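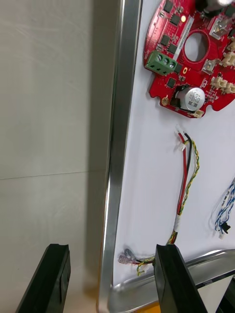

Robots that pack the parts

Hi, I'm Lena Wysocka, and I get to try out gadgets and write about them for kids. This time it's Muvent, a robot packing service run by a company called Caltis. You don't buy the robot. You rent it, a bit like renting a jumping castle, except it stays for months and nobody takes their shoes off.

So what does it pack? Parts! Think of the electronics kits you might get for your birthday. Somebody has to put the right bits together before the box gets closed. Forget one wire and you've got a very grumpy kid at the kitchen table.

Muvent's job is to pick up each part and put it in a tray. The parts wait in yellow bins, sorted by kind, so the motors live in one bin and the circuit board lives in another. A circuit board is the flat piece that all the little electronic bits are joined to. Wires often come in a bunch called a harness, and the colours help people work out which wire goes where.

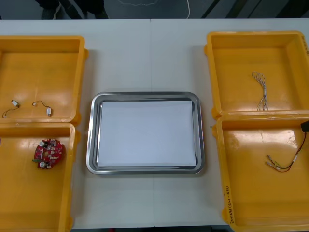

Picking things up sounds easy, right? You've been doing it since you were a baby. Try this at home, though. Put on thick mittens and pick up one piece of cooked spaghetti using only your thumb and one finger. Tricky! Wires are like that for a robot. They bend, they flop and they grab onto their neighbours.

A robot hand is called a gripper, and Muvent's has two fingers that squeeze together. Squeeze too softly and the wire slides out. Squeeze too hard and you could squash something. There's a little camera near the gripper as well, so the robot gets a close-up look at what it's doing.
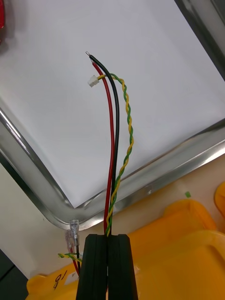

Now for the bit my readers always ask about – is it fast? Not very. In the Gisbridge workshop it packed around 240 trays in a day, and a good human packer would beat it. It doesn't get bored, but it does get stuck, and then a person has to come and sort it out.

I'd give Muvent 4 stars out of five. I took one off for the tangles, and Caltis told me a new gripper is coming in August. I'll go back and have another look then – and I'm bringing my own spaghetti.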